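The Falness robotics club meets on the second floor, past the vending machines, and by the time I got there Saturday half the team was already arguing about sleeves. Thirteen weeks of work, one humanoid, a pile of laundry. The goal for July: the household round at the Söderlund Cup, 18 schools, one sofa each.

"Sleeves are the worst," says Vivek Thakur, the club's captain. "Then hoods. Then everything else." 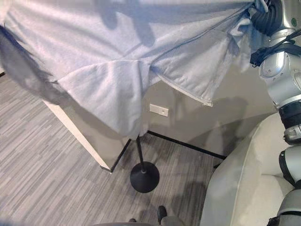

Clirwood is what the students call their robot, after the street where the club started. It runs on code they wrote themselves, 839 practice tries logged so far, and the log is brutal. Socks, fine. Towels, mostly fine. Fleece is another matter - hold it up by one bunched handful and the zipper edge just dangles, and now the software has to guess which corner is which. Cup rules say a garment has to be picked up, opened out and laid flat in under 2 minutes. Best score to date is 83 out of a hundred, on a T-shirt.

So they train. One student drives the arms, one watches the screen, one writes everything down in a spiral notebook becuase the laptop crashed in the fall and took a month of notes with it.

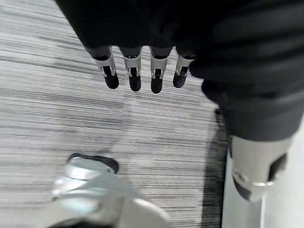 Money is tight. Bake sale, car wash, a small check from Husus, the hardware store across the road. Spare parts come out of the same budget as the bus to the finals, so a broken finger joint means somebody's parents are driving.

Thakur wants to study engineering. Or maybe fashion, he says, and only half laughs - he knows more about seams then he ever planned to.

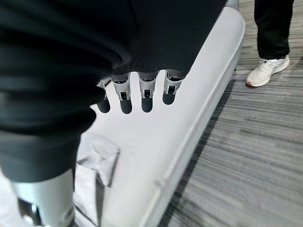
Fingers down, over the pale bench, during dark-fabric practice.

Next up is the hooded sweatshirt. They'd like it solved by spring break. Pizza first.

Related
Söderlund Cup: the full household round rules
Falness bake sale returns for robotics club
How to start a school robotics team on a small budget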